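3. Stated floor area in listings for resale homes: data, coding and sources of error

Oisín McGrath and Kirstin Cowie
April 2023
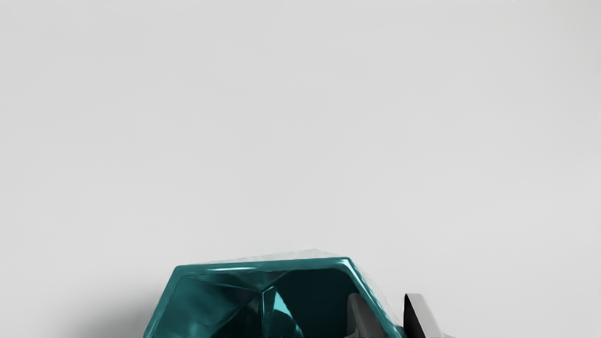
Figure 1. Rendered view: glossy teal faceted block on a plain pale grey surface.

3.1 Listings

The listings were taken from the Brelus portal, which carries most of the resale homes offered through agents in Stovitz and Irwood. The extract covers 3625 listings for houses and flats. New-build plots, homes sold at auction and homes with a sitting tenant were left out before the extract was made, as their listing text follows different conventions and is often written by the seller's solicitor. Each record holds the asking price, the listing text as first published, the room dimensions where given, the total floor area where given, and the dates on which the listing went up and was taken down.

We use the first published version of the text throughout. Agents amend listings during a sale, and an area may be added or removed after a viewing or a survey. A later version would therefore mix what the agent chose to say at the outset with what the market had asked for. Where a home was withdrawn and relisted by the same agent within the period, the two records were joined and the earlier text kept. Where it was relisted by a different agent, the records were kept apart and linked by a property key, so that the two statements of area could be compared.

Joining records in this way depends on the address field. In Stovitz this gave little trouble. In Irwood many of the older tenement flats are described by position on the stair, and agents do not agree on how to write this: one listing has "first floor left", another "1/1", and a third only the street number. These were matched by hand, using the room dimensions and the date of the previous sale. We excluded 372 listings where the address could not be settled or where the text was too short to code. The excluded listings are somewhat cheaper than those retained, and are more often flats, so the results in Section 4 should be read as applying mainly to homes with a reasonably full listing.

3.2 What counts as a stated area

A listing was coded as stating an area if a single figure for the whole home appeared in the text, in the summary box or on the floor plan. Room dimensions alone did not count. It is possible to add up the rooms, and some buyers no doubt do, but the sum leaves out halls, cupboards and landings and is not comparable with a measured total. We computed it all the same, as a check, and call it the room sum.

Stated areas were divided into four types:

Internal area, where the figure is described as internal or where the floor plan names an internal standard.
External area, where garages, outer walls or porches are said to be included.
Mixed area, where the figure plainly includes some space that is not living space, such as an unheated loft, but is not described as external.
Unspecified area, where a figure is given with no basis.

The last type is the largest in both towns. It is also the one that matters most for the pricing model, as a buyer comparing two unspecified areas has no means of knowing whether they measure the same thing. We considered assigning unspecified areas to one of the other types by comparing them with the room sum. The ratio of stated area to room sum does separate internal from external areas fairly well in detached houses. It does so poorly in flats, where the share of space taken up by halls varies a good deal with the age of the building, and we did not use it for assignment.

Attached and integral garages were a recurring difficulty. Agents in Irwood tend to leave them out of the total and mention them in a separate line. In Stovitz the practice is less settled, and the branch office of Mac Giolla there changed its practice in January, when it took on a new supplier of floor plans. Listings from that branch are flagged in the data. Dropping them does not change the sign of any estimate reported below, though the standard errors on the garage terms become larger.

3.3 Coding procedure

Coding was done by the two authors. Each listing was read once by one author, and a random subsample was read by both. Disagreements in the subsample were discussed, and the coding rules were amended where the same disagreement came up again. Most of them concerned lofts. A loft described as "floored and lined" was at first treated as living space by one author and as storage by the other. The rule adopted is that a loft counts as living space only if the listing mentions a fixed stair. A ladder, including a pull-down ladder, does not count.

Conservatories were treated as living space if heated, and as non-living space if the listing was silent on heating. This probably misplaces some of them. Sellers who have gone to the expense of heating a conservatory usually see to it that the agent says so, but the silence of a listing is weak evidence — an agent short of space in the summary box will cut the radiators before the bedrooms.

Conversions from square feet to square metres were checked for arithmetic. Where both units were given and did not agree, the figure in square metres was kept, on the grounds that it is normally the one taken from the plan. The disagreement itself was recorded as a separate variable. It turns up most often in listings where the total has been rounded in one unit and then converted from the rounded value, and it is larger for large homes for that reason.

3.4 Measurement error

There are three distinct ways in which a stated area can be wrong. The home can be mismeasured, the measurement can be correct but on a basis other than the one stated, or the figure can be copied from an older listing after the home has been altered. The three are not equally harmful to the estimates. Plain mismeasurement is likely to be unrelated to price once the size of the home is held fixed, and so biases the coefficient on area towards zero in the usual way. A wrong basis is not unrelated to price, as external figures are given more often for houses with large garages. Copied figures understate the area of extended homes and leave the value of the extension to be picked up by other terms, notably the number of bedrooms.

Homes listed by two agents offer a partial test. If both agents measured the same home independently and on the same basis, the difference between their figures would be due to mismeasurement alone. In practice the second agent often reuses the first agent's figure, and identical totals can't be taken as agreement. We therefore restricted the comparison to pairs with different floor plans, judged by the drawing style and the room labels. This is a demanding restriction and the remaining sample is small. Among these pairs the differences are modest where both areas are internal, and much wider where either is unspecified.

We did not have access to survey reports. A comparison with surveyors' measurements would be preferable to any of the checks above, and would also allow the copied figures to be identified directly. Until such a comparison is made, the estimates for unspecified areas in Section 4 are reported with and without the correction described in Appendix B, and the uncorrected version is given first.

Correspondence: Kirstin Cowie, corresponding author | © 2023 the authors | Back to top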